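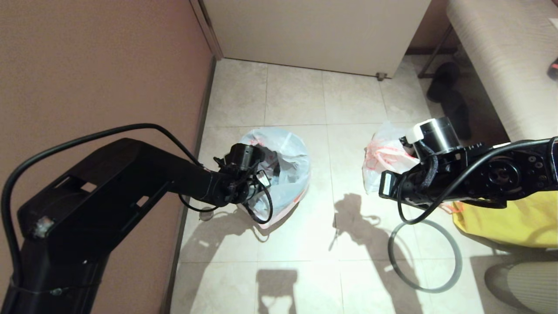 Carrier bags and what to do with them before they go out. Tak covers one small job: a flat with bags on the floor, some of them full, some just bags, and somebody has to sort, knot and move them. The entry hall set is the narrow one, wall on one side and upholstered seat on the other, tiles underneath. A bag that is already knotted and standing up on its own, like the see-through white one on the tiles, goes under "closed" even if it bulges. The one with the red-orange printing next to it is a separate item, label it seperately. Anything else lying on the tiles gets its own line or gets left out, see Labels.

Status: working copy, last touched 2019-09-25. Expect gaps.

What's in here

bags/ one folder per session, clips and stills
labels/ plain text, one line per bag
rooms.txt which room, which floor type, where the seating is
notes_old.txt ignore mostly. Kept for the Putstead naming scheme

Total 1,000 clips after the cleanup. 8 rooms, 3 of them hallways. Rooms come from two places, Akbridge (the flats) and Plestgate (the house). Putstead was the first try and is not included, light too poor and the bags were all the same kind. 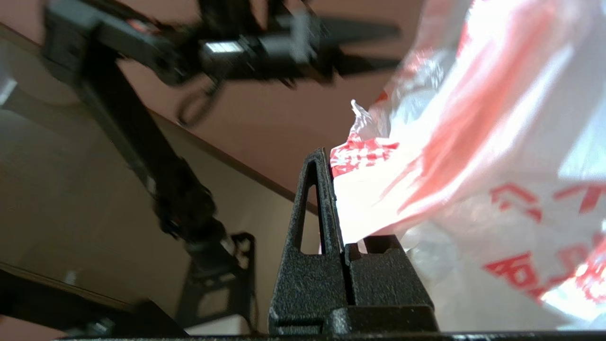

Bag types. We started with a long list and it was a pain, so now there are only 3:

clear: thin film, you can make out something inside, even if you can't tell what
printed: any store printing at all, one color or more. Store name not needed. Don't guess a name from half a word in a crease
other: paper, cloth, woven, thick reusable ones

If film is see-through AND printed, put printed. Faint lines at the bottom count. Older labels from Akbridge don't follow this, fixing them as I get to them.

Labels

Each line is: clip, room, bag type, state, note. State is open, closed or unsure. Closed means a knot or tie you can see. Twisted shut with no knot is unsure. Use unsure freely, much better than a wrong label.

Contents: don't write trash, groceries, laundry etc. unless it is plain to see. "Dark contents" is fine. "Unknown" is fine too.

Loose stuff on the floor (rings, bands, cloth) goes in the note. Short words. Furniture only in rooms.txt.
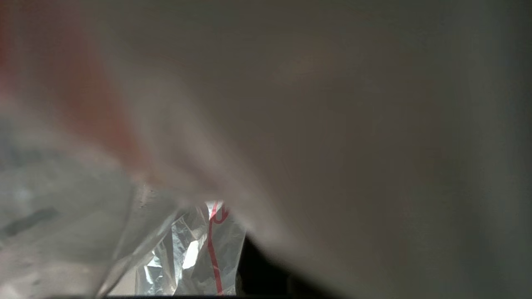

Sample close-up: whitish see-through film with a fold, reddish blur at upper left. State: unsure.

Known problems

- close-ups are often soft, type only, skip the state if you can't tell
- white film in bright light washes out, printing on the back side shows through pink. Still counts as printed
- a couple of Plestgate clips are in the wrong room folder, rooms.txt is right, folder is wrong
- two bags touching get merged in old labels. Split them when you see it
- note field has commas in places, so don't split blindly on commas, take the first four feilds and keep the rest

To do

Second pass on the hallways, planned for November. Add a handle field maybe (up, down, tied). Drop notes_old.txt once the Putstead names are mapped over.

Use

Fine for sorting and counting work, tidying studies, that sort of thing. Not good for weight or how full a bag is, none of the bags were weighed. If you pass it on keep this file with it.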